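Warano craft packaging – bench and stockroom checklist, with comments
Checked 15 Aug 2021

We go through this list before every big packing week, and I'm delighted to say it's the best set of results we've had since moving the bag sealing to the long bench. Comments are under each point. Please read them even where it says OK, as a few have little jobs attached!

1. Bag stock kept off the floor
OK. All the clear bags are on the second shelf or higher. The small square ones have finally got their own bay, so no more digging under the card blanks.

2. Cartons stacked with labels outward
OK, apart from two Dallavitz cartons turned to the wall. I turned them back. They were the long bags for bookmarks, and somebody had opened a fresh carton of the same size next to them.

3. Carton weight and height
Needs attention. The 2000-bag cartons are fine at waist height, but one was on the top shelf. Those come down, please, and the 800s can go up there instead. They're a much kinder lift.

4. Step stool
OK. Rubber feet all present, no wobble, folds properly. Lovely to see it hung back on its hook.

5. Heat sealer: cable, plug and foot pedal
OK. Cable has no nicks, plug is tight, pedal springs back. The non-stick strip is starting to brown at the left-hand end, so I've put a new one in the drawer ready. Last changed in February.

6. Heat sealer: test seals
OK. Ten bags sealed on setting three, pulled by hand, none opened. Setting four still puckers the thinner Trendside bags – keep it for the gusseted ones. 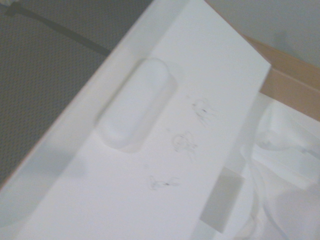 Kári Sveinbjörnsson: Could we add a line about letting the sealer cool before the cover goes on? I've found the cover on while the bar was still warm more than once, and it's a fabric one. I'd also like the test seals done on the thinnest bag we're packing that day, as those are the ones that come back to us split at the side.

Yes to both, and thank you, those are cracking suggestions. I've added the cooling time as 6a and changed the wording of 6 so it says thinnest bag first. Fifteen minutes with the switch off at the wall, then the cover.

6a. Sealer cooled before covering
New line, so nothing to report yet. I'll tape a card to the switch.

7. Trimmer guard and blade
OK. The guard drops fully and the handle locks down. The blade was changed this morning and it's a joy to use – backing board cuts like butter. The old blade is in the blade tin, wrapped.

8. Blade tin
Nearly full. I'd like it swapped before the next change. Write the date on the lid of the new one, as we forgot last time.

9. Craft knives capped
Needs attention. One uncapped knife in the ribbon drawer, under the reels, where you'd put your fingers. Please, please put them back in the block. There are spare caps in the Ingvarsson tub.

10. Peel-strip bin
OK. The little strips off the sticky flaps are as slippery as anything on the lino, and the new bin with the wide mouth has made a huge difference. I found three on the floor where there used to be a carpet of them.

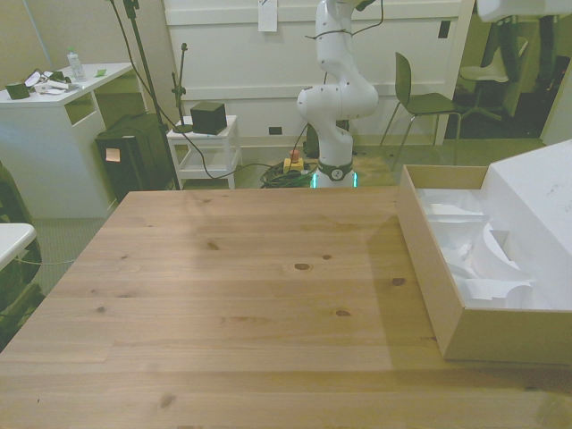 The bin does need emptying at lunch as well as at closing when we're doing the self-seal sizes. It fills faster than it looks, and once it's heaped the strips drift straight out again.

11. Static
OK. The mat is plugged in and the lead is sound. For those who asked, static isn't a hazard at our level, but it does pull dust and hair into the bags, and customers notice that on a dark envelope. A quick wipe of the bench with the damp cloth works wonders.

12. Adhesives and sprays
OK. Lids on, all upright in the metal cupboard, window vent open. The spray mount is down to one can. Use it by the back door only.

13. Walkway from bench to door
OK. Clear the whole way. The mail sacks were behind the line, and I could get the trolley through without nudging anything.

14. Lighting over the packing end
Needs attention. The left tube flickers for a minute or so on starting. It's fine once it's going, but counting clear bags on a pale bench is hard enough already. New tube on order.

15. First aid box
OK. Plasters topped up, both blue and ordinary. Burn gel in date. The scissors were missing and have been found in the washi tape.

16. Order sheet 2833 (spot check)
OK. Packed as written, 183 sleeves counted twice, board backing in, corners protected. Really neat work, and the tape was flat all round.

Jobs to carry over: top-shelf carton down (3), blade tin (8), knife caps (9), tube (14). Initial each one on the paper copy by the kettle when it's done, and if you spot anything I've missed, write it underneath in pen.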